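Kitchen Table Helpers Wanted at Clamwood
Do you like fruit, vegetables and a good long table to spread them out on? Come and join us in January!
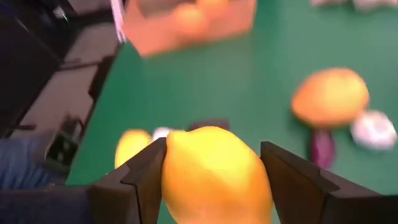
What it's all about

Clamwood is the teaching kitchen at Storncombe, and this winter we're starting a season of produce table sessions. People come in, pick things up, smell them, sort them, and then cook something simple with what they chose. Lemons and garlic are on the list nearly every time (we go through a lot of both), and the rest depends on what the Hedegaard market has that morning. We need 6 people to help us run it, and we'd love to hear from you even if you've never worked in a kitchen before.

What you'll be doing

Picking up the produce order with one of us and checking it over
Laying out the fruit and vegetables before people arrive
Sorting what's left afterward: keep, cook today, or compost
Juicing, peeling, chopping and stirring during the cooking half
Wiping down the tables and sweeping up

You don't have to do all of it! Some people love the setting out and would happily skip the chopping, and we can usually work around that.

When and where

Sessions start at 4 in the afternoon and we're cleaned up by 7. The season runs for nine weeks. We ask helpers to come to at least six of them, and it's fine if they aren't all in a row. The kitchen is on the ground floor, next to the bike racks, and the side door is the one without steps.

Who we're looking for

Anyone 16 or older who is comfortable around other people and doesn't mind getting lemon juice on their sleeves. You'll be on your feet for a good part of the session, but there are stools at the sorting table for anyone who would like to sit. Please tell us about food allergies when you write, including citrus.

What you get

An hourly wage paid every two weeks, supper with the group, an apron, and first pick of the leftovers. Last season that meant a lot of marmalade.

How to apply

Write a few lines to Ásdís Arnardóttir, care of the Clamwood kitchen, or drop a note at the Drimeck front desk. Tell us which parts of the job sound fun to you and what you like to cook at home. No résumé needed. Ásdís answers every note herself and will invite you over to see the kitchen and meet the rest of us before you decide.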